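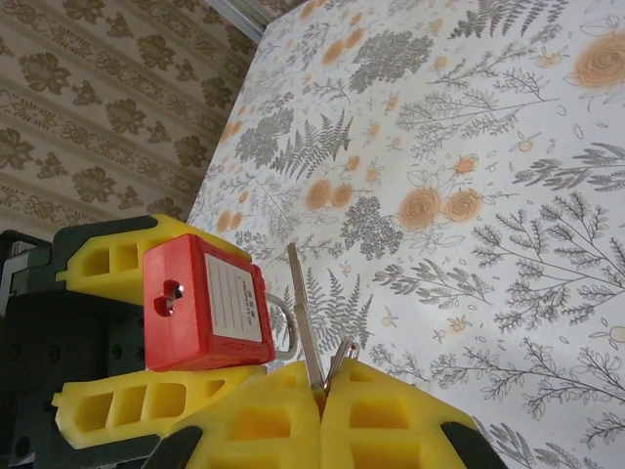
Cantero 그리퍼 손끝 패드부터 시작. 월요일 저녁 7시, 공방 안쪽 방. 지난 회의록은 읽은 걸로 치고 넘어감. 패드 재질을 계속 노란 폼으로 갈지, 실리콘으로 바꿀지가 첫 안건이었고 이야기가 제일 길었음. 폼 쪽 의견은 패드에 네모난 홈이 파여 있어서 눌릴 때 물건 모양을 잘 따라간다는 것. 빨간 자물쇠처럼 몸통이 반들반들하고 모서리가 둥근 물건, 그리고 은색 열쇠처럼 납작한 물건을 같은 패드로 다뤄야 하니까 너무 딱딱한 건 곤란하다는 데는 다들 동의. 실리콘 쪽 의견은 폼은 가장자리가 금방 뜯긴다는 것, 갈아 끼우는 게 귀찮다는 것. 둘 다 맞는 말이라 결론이 늦어짐.

결정: 폼 유지. 단 예비 패드를 미리 만들어 놓는다. 실리콘은 Farkden 쪽 견적 받아 보고 7월에 다시 얘기.

안건 나. 자물쇠와 열쇠 과제

과제 내용 재확인. 자물쇠 잡기, 열쇠 잡기, 열쇠를 구멍 앞까지 가져가기. 꽂고 돌리는 건 이번 단계 아님. 지난번에 돌리는 것까지 한다고 적힌 메모가 돌아다니는데 그건 옛날 버젼이니 버릴 것.

열쇠 잡는 방향 문제. 날이 위로 서게 잡는 쪽과 눕혀서 잡는 쪽으로 의견 갈림. 세우면 손목 카메라에 날이 잘 보여서 위치 맞추기가 편함. 눕히면 집기는 쉬운데 나중에 손목을 많이 꺾어야 함. 케이블이 그 각도를 싫어함 (지난달에 한 번 빠진 적 있음, 다들 기억할 것). 일단 세워서 잡는 걸 기본으로. 눕히는 건 시간 남는 사람이.

열쇠고리 얘기도 나옴. 고리가 패드 홈에 걸릴 수 있지 않냐는 질문. 빼고 하자는 의견 있었으나 실제 쓰는 열쇠는 거의 고리가 달려 있다는 반론. 그대로 두기로. 걸리면 걸린 대로 기록에 남긴다. 기록지에 "걸림" 칸 추가해 줄 것.

자물쇠 라벨은 아무것도 안 쓴 채로 둔다. 펜으로 번호 적자는 제안은 부결. 카메라가 글씨에 매달리면 다른 자물쇠로 바꿨을 때 또 헤맬 거라는 의견이 우세했음.

걸쇠 쪽을 잡는 건 금지인지? → 금지 아님. 몸통이 우선이고, 걸쇠로 잡았으면 비고에 적는다.

안건 다. 작업대 바닥 무늬

제일 시끄러웠던 안건. 흰 바탕에 회색 풀잎이랑 주황 장미 찍힌 그 무늬. 그대로 쓸 건지 무지로 덮을 건지.

무지 쪽: 물건 윤곽 찾는 게 편해진다. 처음 단계에서는 쉬운 조건부터 하는 게 순서다. 회색 잔가지 그림이 가느다란 은색 물건이랑 헷갈린다.
무늬 쪽: 집에서 쓸 물건인데 집 식탁이 다 무지냐. 나중에 바꾸면 처음부터 다시다. 그리고 벽지도 무늬인데 바닥만 덮는다고 뭐가 달라지나.

중간안으로 Gerora 프로그램에서 배경을 먼저 외우게 하는 방법이 나옴. 빈 바닥을 먼저 찍어 놓고 그 위에 물건을 올린 뒤 차이만 본다는 것. 팔이 움직이면 시점이 바뀌니 소용없다는 지적. 몇 군데 정해진 자세에서만 쓰면 된다는 답변. 그 자세 목록은 아직 없음. 누가 만들지도 안 정해짐. 다음 회의 전까지 목록 초안이라도.
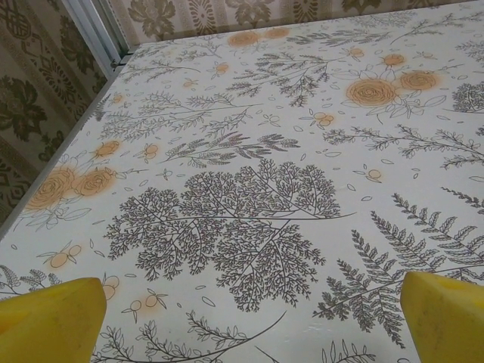

그림 2. 손가락 벌린 자세, 잡은 물건 없음.

위 자세가 목록 첫 줄 후보. 양쪽 손가락이 화면 아래 두 구석에만 걸리고 가운데가 트여 있어서 바닥을 보기 좋다는 의견. 먼 쪽 장미는 흐려서 기준점으로 못 쓴다, 가운데 큰 잎 그림을 기준으로 하자. 반대 없음. 벽 만나는 쪽 테두리도 기준선으로 쓸 수 있지 않냐는 얘기 있었는데 멀어서 오차가 클 것 같다고 보류.

반사 문제. 바닥면에 빛이 조금씩 비침. 천장등 끄고 스탠드만 켜 보자는 제안, 다음 작업 때 해 보고 결과 공유. 커튼 사자는 얘기는 예산 안건으로 넘김.

결정: 무늬 그대로 간다. 무지 천은 비교용으로 한 장만 준비.

안건 라. 그리퍼 몸통 출력

검정 하우징 다시 뽑아야 함. 나사 구멍 위치가 새 모터랑 안 맞음. 드릴로 넓혀 쓰자는 의견 있었으나 벽이 얇은 자리라서 반대 많음. 도면 수정 후 재출력으로 결정. 한 벌 뽑는 데 6시간 걸리니 밤에 걸어 두지 말고 사람 있을 때 돌릴 것. 이건 공방 규칙이기도 함, 어기면 프린터 예약권 한 달 정지.

필라멘트는 Grornmont 거 남은 게 500g. 모자라지는 않을 것 같음. 단 실패하면 모자람. 노란 부품이랑 색이 섞이지 않게 노즐 비우고 시작해 주세요 제발.

도면 파일 이름 규칙: 날짜 말고 판 번호로. "최종", "진짜최종" 이런 거 올리지 말 것. 지금 폴더에 있는 거 정리는 회의 끝나고 같이 함 (→ 못 함. 다들 밥 먹으러 감).

안건 마. 손목 카메라

선이 손목 돌릴 때 당긴다는 보고. 집게 클립으로 임시 고정한 상태. 고정대를 새로 그리는 사람이 선 길이도 같이 재 줄 것. 카메라 위치를 위로 더 올리면 손가락이 화면을 덜 가리는데, 그러면 손가락 사이 물건 밑부분이 안 보이게 됨. 올리지 말고 각도만 조금 조정하기로.

저장 방식. 화질 낮추자는 의견, 아직은 그대로. 저장 장치가 거의 찼으니 초반 연습분은 지워도 됨. 지우기 전에 단톡방에 말하고 지울 것. 지난번 일 반복 금지.

안건 바. 안전

비상정지 버튼을 책상 밑에서 위로 옮긴다. 무릎으로 누르는 일이 너무 잦음. 옮길 자리는 키보드 왼쪽, 케이블 타이 말고 나사로.
팔 움직이는 중에 자물쇠 손으로 고쳐 놓는 습관, 고칠 것. 멈추고 → 손 넣고 → 손 빼고 → 재개. 귀찮아도.
힘 제한값은 지금 값 유지. 폼이 다 눌릴 때까지 조이면 열쇠가 옆으로 미끄러진다고 함. 값 바꾼 사람은 화이트보드에 적기.

안건 사. 예산

남은 돈 약 800유로... 가 아니고 달러임. 해외 주문 계좌 기준. 모터 예비품 하나 사면 꽤 줄어듬. 커튼은 집에서 안 쓰는 거 가져오기로 하고 구매 안 함. Farkden 실리콘은 견적 보고 나서. 폼 판재는 다음 주문에 같이 넣는다, 같은 노란색으로. 색 바뀌면 손가락 인식 부분을 다시 손봐야 한다고 함.

영수증 안 낸 사람 빨리 내기. 사진도 됨. 구겨진 것도 됨.

할 일
- 하우징 도면 구멍 위치 수정, 수정본 올리고 단톡방에 알림
- 예비 패드 재단. 홈 크기는 지금 거랑 똑같이
- Gerora 자세 목록 초안 (담당 미정, 이번 주 안에 자원 받음)
- 스탠드만 켜고 반사 비교
- 비상정지 버튼 이전
- 기록지에 걸림 칸 추가
- Farkden 견적 문의
- 카메라 선 길이 재기

기타

Cantero라는 이름을 바꾸자는 얘기 또 나옴. 또 보류.
공방 문 잠그는 순서 헷갈린다는 말 있어서 안쪽 방 먼저, 현관 나중으로 통일. 과제용 자물쇠를 문에 쓰지 말 것. 열쇠 찾느라 작업 못 함.
다음 회의도 월요일 같은 시간, 같은 방. 늦는 사람은 미리 연락 부탁드립니다. 회의록에 틀린 거 있으면 댓글로 달아 주세요, 급하게 적어서 빠진 거 있을 수 있슴.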